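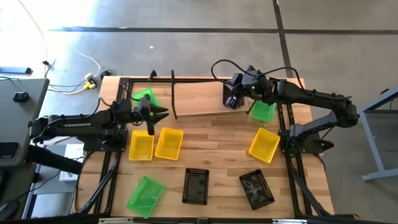 The quote that started this article was for two arms, and for a while two arms is all anyone at Skorano wanted to talk about. The company packs small kits of parts for repair shops out of a plain building in Skukedmont, and its owners had been told that a pair of robot arms could take over the sorting of its baskets before the year was out. I have read a lot of quotes like it. They list the arms in large type and leave the rest to the imagination. Then you stand beside a bench where this kind of work is being tried, with small plastic baskets in yellow, green and black spread over a wooden top, and you notice how much of what you're looking at never had a line on the page. The black aluminum rails around the table cost money. So do the grippers, the struts at the corners, and the cables that end up at a power strip on the concrete.

I asked to see Skorano's budget sheet and was handed a single page. It had 3 lines: arms, delivery, training. The training line said "included." I asked what was included and got a shrug and a promise to look into it.

The seller, a reseller called Asex, is no worse than others I have dealt with. Its people answer the phone. Its brochure has the usual payback chart, the kind where a line starts below zero, climbs at a cheerful angle and crosses into profit before you have turned the page. Read the small print under the chart and you find it assumes the arms are busy through every hour of every shift. I have never visited a plant where anything was busy through every hour of every shift, and that includes the coffee machine.

What would a fair budget look like? Start with the table. People laugh when I say that, and then they go and bolt an arm to the workbench they already own and spend a month finding out why it misses. A stiff frame that holds both arms and the work surface together will cost more than the bench did. It also has to go somewhere. Skorano's plan put the new cell in a corner that holds the pallet jack, and the plan did not say where the pallet jack would go.

Next comes the gripper. A simple two-finger gripper is a decent choice for a stiff box with a good edge. Baskets are less kind. Their sides are full of holes, they sit at whatever angle they were dropped, and a basket with parts in it pulls differently from an empty one. The demo Skorano was shown used empty ones. I would want to see full ones, and I would want to bring them myself, including the cracked ones from the bottom of the stack.

Then there is the question of who keeps the thing going. The owners had penciled in one of their packers as the "robot lead," with no raise and no hours taken off her other work. That is a cost too, and it will show up one way or another. Somebody has to teach the arms each new job, and somebody has to come over when they stop. If the only person who can do it is at lunch, you own a very expensive coat rack.

A larger outfit across the county, the Crăciun warehouse, went through all this ahead of them and agreed to share its notes with me. Its project folder runs to 149 pages, most of them change orders. The arms came on the promised day. Getting them to do useful work took 26 weeks more. I don't call that a failure, and neither does the warehouse, which still has the cell and speaks well of it. But the loan payments began when the crates arrived, and the savings did not. The people there told me they would buy again, from a different spreadsheet.

I can hear the objection, because I get it in the mail each time I write on this subject. Hiring is hard, sorting is dull, wrists wear out. All true. I have no quarrel with a machine that takes over a dull job. My quarrel is with buying one on the strength of a lunch and a chart.

So here is what I told the owners, for whatever a magazine writer's opinion is worth. Rent before you buy, even if the monthly rate looks silly. Put every cable, bracket and spare finger on the sheet, with a price next to it. Ask Asex for the name of a customer who sent the arms back, and if they say there isn't one, ask again. Keep the hand-sorting line in place until the new one has had a bad week and come through it - and pay the robot lead.

They listened politely. The trial period Asex offered them runs through July, and the order form has a discount on it that goes away at the end of the month. It was still unsigned when I left, under a stapler.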